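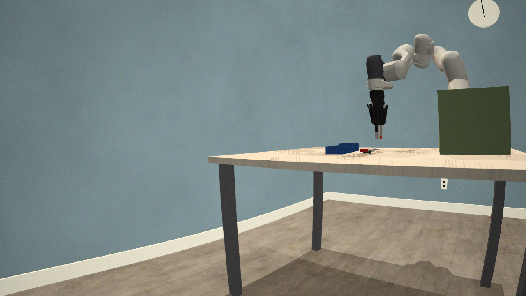

Gripper closed over the tabletop, red piece at the fingertips.

Ticket 61 – Collus gripper trial in sim
Opened by: Anum Bukhari, November 2020

Swapped the Dendmont fingers for the Collus set and I love how smoothly it closes! One snag – in 5 of 10 runs small parts slide out on the lift. Arm and controller settings unchanged.

Trevor Garside: Try more fingertip friction first, then the 600 Hz step. My bet is on the friction.

Anum: Friction raised, 10 clean lifts in a row. So pleased! Running the Burkberg set next.

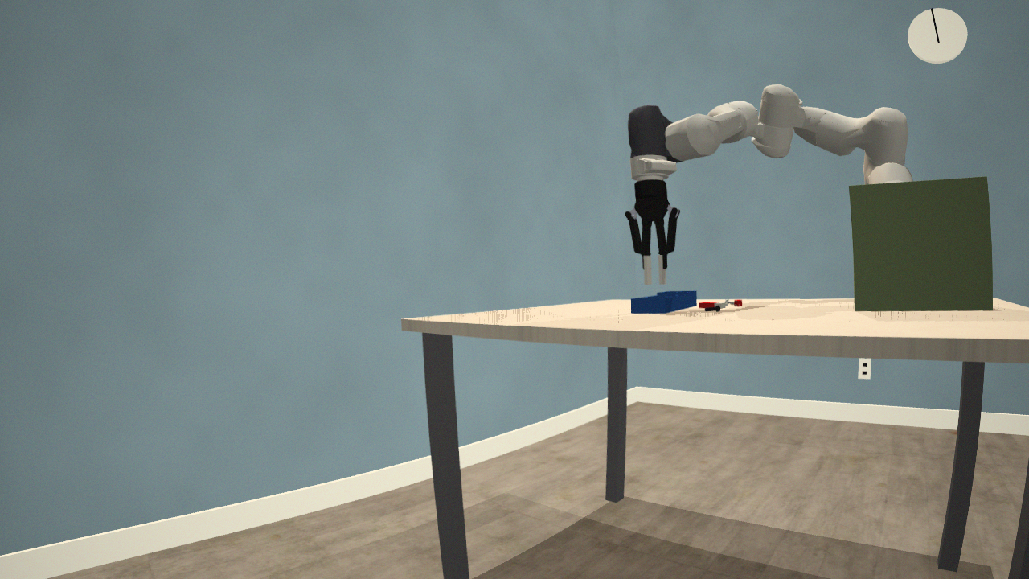 Do I need to redo the wrist offset when I change grippers?
Only if the new fingers differ in length. Check the tool file before the first run.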